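Xinyi Cai has spent 18 years specifying lighting for offices, the last five of them at Vetilbridge, and she starts every job with a light meter and a floor plan. "People ask for brighter," she said. "Usually they need the light moved."

Her current project is a reading room in Tulow. The ceiling fixtures there were delivering 1,000 lux at the center tables and far less along the walls. Cai cut the overhead level and put the remaining budget into desk lamps.

Glare, she said, is mostly geometry. "A lamp head above eye level shines at you. Below eye level, the shade does its work." She prefers a jointed arm to a fixed stem and places the lamp opposite the writing hand.

On white desktops she is cautious. A glossy white surface reflects the source back at the reader, and a matte finish costs little more. For the same reason she asks for dimmers, which added 20 minutes per desk to the installation in Tulow.

Cai expects to take a second set of readings in September, after dark, with the blinds down. "Daylight hides a lot of mistakes," she said.
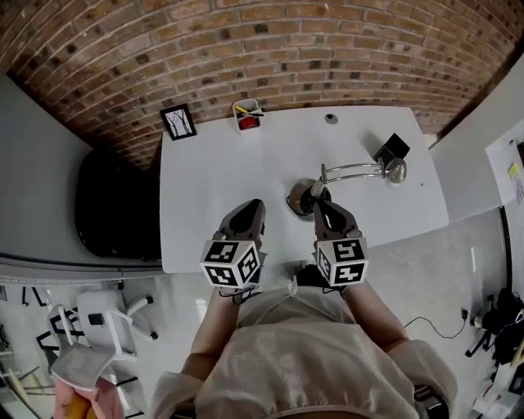
A silver desk lamp on a white desk against a curved brick wall.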